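August – by Soo-ah Um

Elikem Issahaku is eating toast over his keyboard when I call and doesn't stop. He has a build running. "Go on, ask," he says. "I've got till it fails."

He writes the planner at Judamico, the part of the software that decides where an arm goes next and how it gets there. The current project is called Pana. It puts things into shelf organizers, and for now it does that entirely in simulation, from the wrist view. The real bench comes later. How much later? He pulls a face I can hear.

"Look, the motion bit is old hat. You give me a start and a goal, I'll give you a path. What's hard is the goal. Perception hands me a pose and says it's sure, and it's not sure, it just doesn't know how to say so."

Shadows are his main complaint. The old segmenter liked an edge, any edge, and a soft grey shape on a white table was good enough. It would box up a shadow and pass it on as an object and the planner, being obedient, would go and try to grasp it.

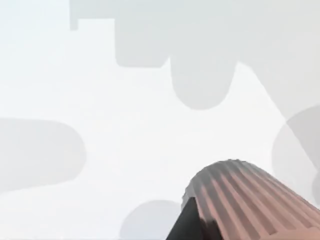

"I spent a fortnight blaming my own code," he says. "Cost function, collision margins, the lot. Then I logged what I was being fed, and I was being fed rubbish."

The fix was Kindomier, a small filter that sits between the two. It asks for depth to agree with colour before anything gets called an object. No height off the table, no pose. It runs to 519 lines, and he'd like it to be fewer. It also masks out the gripper's own fingers, which he reckons should have been done on day one.

Did it work? Mostly. On the last overnight batch the planner got 141 false targets before the filter went in and 7 after. Same seeds, same layouts. He's chasing the seven. "Two of them are my fault. Don't print that." Pause. "Nah, print it."

Then there's the shelf end of the job, where he gets properly worked up. Getting hold of a thing is half of it. Putting it in a compartment means knowing where the dividers are and how much room the fingers need between them, and the first version treated the organizer as one solid box. 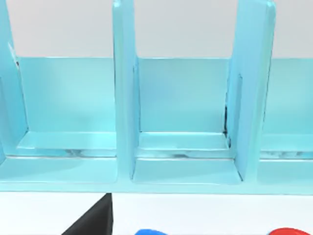

"Pale plastic on the same pale plastic," he says. "The dividers and the back panel are the same colour, so if you only look at colour you've got nothing. You have to fit the planes. Find the floor of each slot, find the walls, then plan the approach from the front and keep the wrist level going in."

That plane fitter is called Chae and he didn't write it, he's keen for me to know. He inherited it, grumbled, and rewrote the tests. It used to rebuild the whole shelf model on every frame. Now it only does so if the camera has moved far enough to matter, and the planning loop has stopped stuttering.

I ask if he trusts the simulator. Long chewing noise.

"For geometry, yeah. For lighting, a bit. For contact, no. A ribbed finger bends, and how it bends in my renderer is somebody's best guess. So I dont tune grip force in there. I tune the order of things, the timeouts, what happens when a pose goes stale halfway thru a reach."

And what does happen?

"It stops and looks again. Used to carry on regardless. Very confident, very wrong."

The build fails at this point. Missing header. He swears, fairly mildly, and says he'll ring back once it's sorted. He does, at quarter to nine that night, to tell me the header was in the wrong folder and the batch is going.

Contact: Soo-ah Um, via the newsletter desk | © All rights reserved | Back to top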